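Scrubbing up

Our robotics club is called Drendeo, a name chosen by vote, which should tell you something about votes. We had a good run with line-followers and a less good run with a thing that sorted Lego. This year we entered the household tasks category of the Tarum Challenge. Our task is to clean a washbasin. I have two degrees and I now spend my evenings making sinks dirty.

The rules run to 4 pages and say that the basin must be soiled "in a manner typical of domestic use". We argued over that sentence for most of November. One faction wanted toothpaste. I was for specks, the sort of brown bits you get in a shared house, spread over the bottom of the bowl with plenty near the plughole.

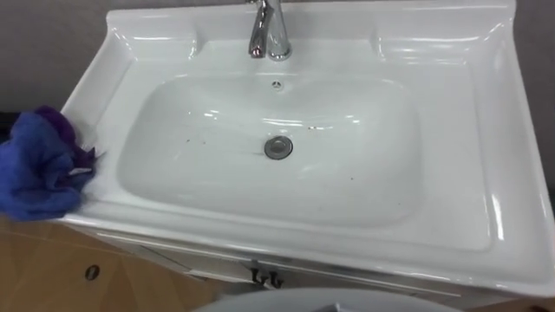 The trouble with splatter

Specks are at least polite. Dark liquid goes where it likes, and a fair bit of it heads off sideways in thin streaks that look like something a spider did after a night out. On white ceramic you'd think it would be easy for the software to find. So did I. But a glossy basin throws back every light in the room, and our first detector was very keen on reflections. It was also convinced that the plug was a stain, the largest and most stubborn in the bowl.

We labelled 965 pictures of it by hand. Gallagher (our spreadsheet, named after a cat) says who did how many, and I come out of it badly.

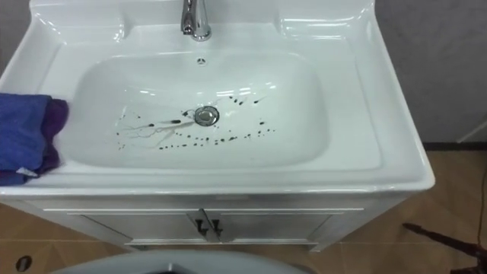 Lungile Du Plessis

I sign my bits of this blog so that the rest of the club can't be blamed for them. Anyway, the cloth. People ask about the arms, and the arms are fine. Cloth is the hard part. It has no fixed shape, it folds over on itself, and a grip that was good on one go is a handful of nothing on the next. Our wiping routine likes the wide open floor of the bowl. The back corners of the rim are where it sulks, with the wall close behind and a tap to steer around.

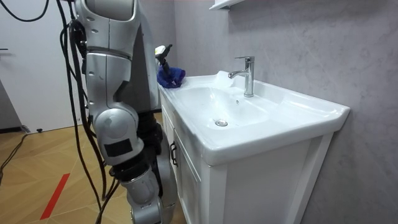 Blue cloth, back corner of the rim, left of the tap.

The score sheet gives separate marks for the rim, which I only spotted on 15th April, having spent weeks ignoring it. The heats are at the Stisport hall and entry cost us £485, so I'd like us to get some of those marks. Next job is a slower approach into the corners and a rule for when to let go and pick the cloth up again.

If anyone reading has got a gripper to fold a wet cloth in half, please leave a comment. I'll be at the sink.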